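November 13, 2020

Up at six, dark still, rain on the skylight. Wrote nothing yesterday so this is two days squashed together, sorry future me.

The hall roof business is finally moving. Letter from Lüthi came, four pages, most of it saying what they won't do. Price is higher than in July, and the scaffold is now extra. Read it standing up in the kitchen with my coat on, then again on the bus, liked it no better. Missed my stop. Walked back past the school in the wet and was late for Valentin, who was early of course, sitting on the wall under his enormous umbrella.

V. thinks we should say yes and stop moaning. His words. He has 19 choir people with nowhere to sing once the frost sets in and doesn't want to hear about gutters. I said nobody can sing indoors at the moment anyway, and he said that's exactly when you mend a roof. Couldn't argue. Told him I'd ring Lüthi after lunch. Didn't ring. Will ring tomorow.

Mum on the phone for an hour. She's fine, bored, has taken all the curtains down to wash and now can't get them back up. I said leave it, I'll come when I'm allowed. She said the neighbours can see her eating toast. Then a long story about Balthasar Danzer, who I last saw when I was maybe twelve and who has apparently sold the house at Plunda and moved into two rooms above the chemist's. Sold the piano too. 400 for it, the good one, which I can hardly bear to think about. I learnt my first proper tune on that. The middle D stuck in winter and he used to lean over and flick it up with his fingernail without stopping talking. Mum thinks he'd like a letter. I should write. Put it here so I can't say I forgot: WRITE TO B.D.

Work was work. Laptop froze in the long call, came back to find they'd given me the Jasen report. Thanks all. 200 pages and half the tables have last year's headings on. Did the first section, badly. Have until the end of the month and will no doubt do the rest of it in the last three days with a headache.

Afternoon walk up to Kivden, the short way, by the fence. Mud to the ankle. Needed it though. Larches nearly bare now and that orange stuff all over the path, gets in your socks, gets in the bath. Saw one man with a dog, we both stepped off the path to let the other by and stood in opposite ditches nodding. Two hares in the top field. Cloud came down before the bench so I turned round. Left knee complaining on the descent, the same place as before. Must find the exercises sheet, think it's in the drawer with the batteries.

Things still not done:

- Lüthi, ring
- boiler man, ring AGAIN
- birthday card for Ines, post by tomorrow or it's no use
- library books (can they even take them back?)
- knee sheet
- that bulb on the stairs

Supper late. Rice, the end of the chicken, too much salt. Ate it reading the Jasen thing which was a mistake, there's now sauce on page 31. Opened the window to let the smell out and could hear someone practising a trumpet across the yard, the same four bars, over and over, getting slightly worse. Rather liked it. Wanted to clap but they'd have been mortified.

Didn't sleep last night until past two, went round and round about money and the roof and whether I was short with Valentin. I was a bit. He never seems to notice or else he's kinder than I give him credit for. Will take him some of the plum jam, there's a jar left behind the flour.

Bed now. Hot water bottle, clean pillowcase, the dull book about canals. If the rain stops I'll go up as far as the bench tomorrow, and ring Lüthi FIRST, before shoes, before coffee.

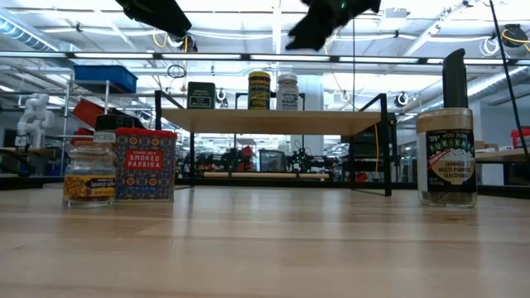
Ten minutes later, up again, forgot to put the bins out. Still raining. Card for Ines is on the mat by the door so I'll tread on it in the morning and remeber.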